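Tempo de leitura: 1 min

Frascos de vidro Florkano para despensa

Os frascos Florkano servem para guardar arroz, massa, leguminosas secas e farinha. A Tikden fornece-os em caixas de 6 unidades, com a referência 3889.

Encha o frasco até dois dedos abaixo do bordo e feche-o logo a seguir.

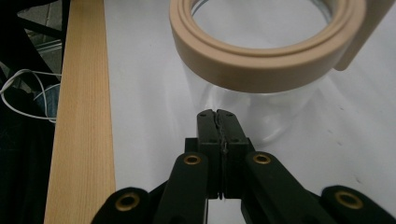
Frasco cilíndrico transparente sobre tampo branco.

A farinha integral conserva-se menos tempo do que a branca e deve ficar longe do fogão. Para o feijão e o grão, escreva o mês da compra numa etiqueta e gaste primeiro os mais antigos.
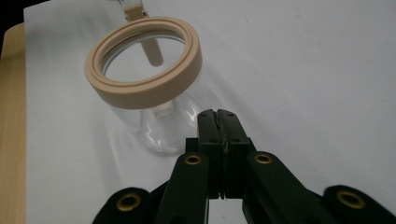

Lave à mão com água morna e detergente suave. Deixe secar de boca para baixo durante a noite antes de voltar a encher. Não use esfregões metálicos.

Encomendas e peças avulsas: Vesna Begović, extensão 124.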